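Setting Up a Restroom Reset Routine Before the Arm Goes on Shift

Cleaning crews at Clellstead now plan restroom work in simulation first. The steps below are for shift leads who write the routine and for the cleaners who check it. No programming is needed, but you need edit rights in Trelis.

1. Open the room model and load the fixture list. Confirm that the toilet, tank and sink counter match the real room.

2. Mark each loose item as Keep, Move or Ask. Use Ask for personal items. The arm skips these and the cleaner gets a note.

3. Set the travel speed to 200 mm per second for the first run.

4. Run the room once with the gripper open and review both views. 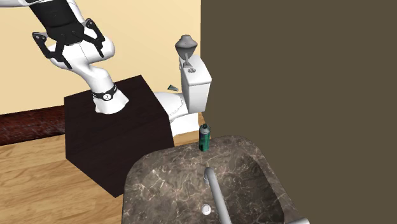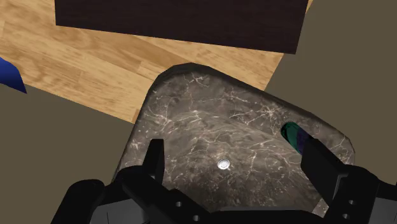 5. Assign the basin check to a person for the first 13 runs. Svenja Kofler's crew used to wipe down and clear in one pass. With the arm doing the clearing, those are two separate jobs, and the clearing has to be signed off before wiping starts. In the basin view, the drain is uncovered but the small green and purple object is still resting on the stone, so the sign-off box stays blank. Tag the object and run the step again.

6. Review items on raised surfaces by hand. The gray piece on the toilet tank is set to Keep. Do not change this without asking the day lead.

7. Save the routine under the room number and send it to Breneck for scheduling. Error 913 means an item has no tag – go back to step 2.

Staffing note: the routine does not shorten the shift. Time freed from clearing moves to inspection and restocking, and cleaners record it under the inspection code. Anyone on the crew can stop a routine, and a stop needs no written reason until the next handover.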